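Kitchen > Surfaces > Keeping it light

Living with a white worktop (and still cooking with turmeric)

16th February, by Telma Alarcón

So we've had the pale worktop since December and I've stopped flinching every time somebody puts a mug down. Progress! I grew up with speckled brown everything, the kind you could spill a whole stew on and not find until Easter, and I was not ready for how much a white surface tells on you. Tea, beets, the ink off a supermarket receipt, it's all right there by breakfast.

A few of you asked what I use on it. Mostly dish soap. I know that's a dull answer, but I went through a whole shelf of sprays first (my sister calls it the museum) and kept coming back to one small squirt in a bowl of warm water and a cloth that's been wrung out properly. Wipe with that, wipe again with plain water, dry with a tea towel. Drying is the bit I used to skip, and it's where all my gray smears were coming from. Our water is hard as nails here in Plesenby and every drop leaves a ring if you let it.

Check what yours is made of before you copy me on anything stronger. Marble and other natural stone hate lemon and vinegar, and laminate doesn't like standing water near the joins. If you've lost the leaflet, call whoever fitted it. I did, and ended up having a lovely chat with Vidar Ekström at Ollari about grout.

Turmeric. Right. Get soap on it while it's fresh and most of it lifts. If you've left it overnight like I did, mix baking soda with just enough water to make a paste, dab it on, leave it 27 minutes (that's one episode of my radio show, you can probably do half an hour) and rinse it off with lots of water. Don't scrub. I tried it in the corner behind the toaster first and I'd say do the same, as it can dull a shiny finish if you lean on it. What's left of a yellow stain often fades with a few days of sun through the window, so I don't panic over a faint one anymore.

Receipts and newspaper go on the chair now. Printed bread bags too, if they're damp. I learned that from a backwards "wholegrain" next to the sink that took me most of a Sunday.

For the dull film you get after a week or two, the one you only notice with the light coming in low, it's nearly always leftover cleaner. Go over the whole thing twice with clean water and a fresh cloth each time, then buff it dry. I keep 2 cloths just for this and they never, ever get fabric softener, which leaves its own film. Microfiber is good, an old cotton T-shirt is almost as good, and paper towels leave fluff on anything this pale.

Oh, and look at it from the side! Crouch down so your eyes are level with the top and every streak shows up. I do it last thing at night with the lamp on and my family has stopped asking. 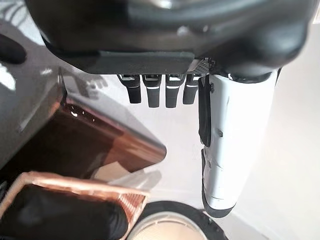

Linnea Bråten wrote in to say she gave up on the cloths and uses a small window squeegee on hers, straight toward the sink, then one quick pass with a towel. She also swears by a big tray under the kettle and the coffee things, so the drips land on something she can rinse under the tap. I've ordered a squeegee. I already had a tray but it was holding up the plants, so the plants have moved.

Pans are still on cork mats at our house, by the way. Heat marks on white go a sort of toast color and I've never gotten one out. If you have, please tell me how, the one by the stove is shaped like Portugal and I'd like it gone before my mother visits.

More in Surfaces
Getting candle wax off a wooden table
Which sponge for which pan
Grout, a long conversation
Tea rings and what shifts them
Drawer liners that stay put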